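Fabric Dye Lots and Color Matching: Frequently Asked Questions
Rizk Textile Supply, Prasville
Updated August 2024

What is a dye lot?
A dye lot is all the cloth colored in one bath. At our Dokatthorpe mill a standard bath holds 655 yards. Two lots of the same color can differ slightly in shade.

Where do I find the lot number?
On the end of the bolt, after the color code. Cut lengths carry it on the packing slip.

Does black vary between lots?
Yes. Blacks may lean blue, brown or green. The difference is easiest to see in daylight and may not show under warm indoor bulbs.

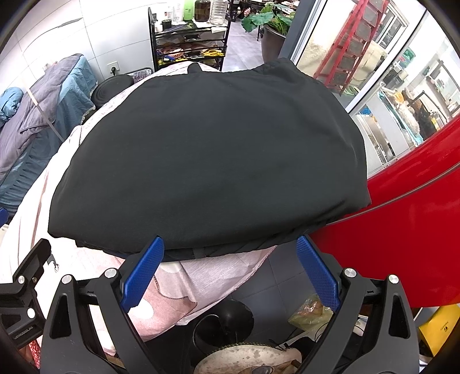
Order all the yardage for a project at once. If a second order is needed, quote the lot number and we will check stock before cutting.

Can you match a fabric I already own?
Solid colors only. Mail a swatch at least 6 inches square. Matching applies to orders of 200 yards or more and takes around 270 hours of mill time.

Are prints matched the same way?
No. Prints are checked against a master strike-off for each color in the design. Ground color is measured first. Small shifts in the accent colors are within tolerance. 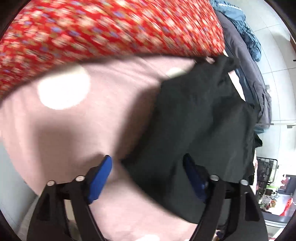 Floral print on a red ground.

What is Plallum?
Plallum is our cold-water dye fixative. It reduces bleeding in the first washes. It does not correct a shade difference.

Can I return cut fabric?
Only if the lot number differs from the one confirmed on your order. Do not wash or sew the fabric before contacting us.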